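Two-arm cell, right gripper drifting: where would you start?

terence_dobson
Posted 2/24/24
Hello all, and sorry in advance for the length. I look after the two-arm cell at Kamville, the one on the Fanel bench, and the right gripper has begun closing a touch to one side of where it ought to. Fine on anything chunky, but on narrow things like folded glasses you really do notice! I've homed it 3 times, nipped up the base bolts and been round every connector I can reach without lying on the floor. The left arm behaves beautifully, bless it.

My own suspicion is the cable. The purple one makes a tall arch up from the wrist and then runs back along the forearm, with a single black tie near the elbow end, and I do wonder whether all that loop is tugging at the wrist when the arm stretches out.

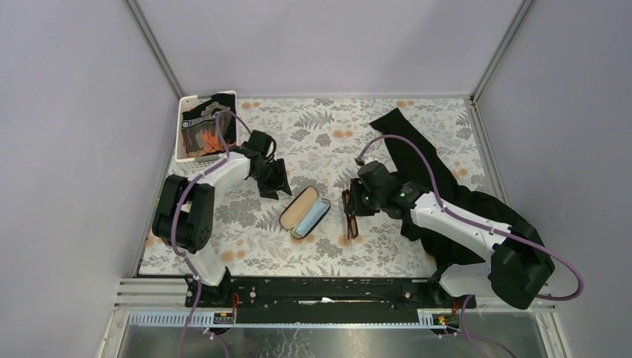 Javiera Jara reckons I should leave the cable well alone until I've checked the finger zero, as she had just the same drift at Brumico last August and spent two days re-tying everything before she found one finger screw had crept.

graciela_d
Lovely to see another Kamville person on here! I'm with Javiera on the order of things, but I wouldn't write the cable off. A second tie nearer the wrist costs pennies. Leave enough slack for a full turn, mind, or you'll be back with a worse problem.

abelardo.lagos
Have to disagree, Graciela, in the friendliest way. We tied ours close to the wrist at Espinoza and the plug worked itself half out. I like a big loop. What are the hours on that gripper, Terence?

terence_dobson
277 since the fingers were last off. I'd been told to leave them until 500, so I'd not given it a thought.

graciela_d
Oh, I'd never wait that long on small parts. Pop them off, clean the faces, put them back and zero it with the jaws shut.

terence_dobson
Right, fingers first then, and the cable stays as it is for now. Does anyone have the torque for those little screws? My sheet has tea on it.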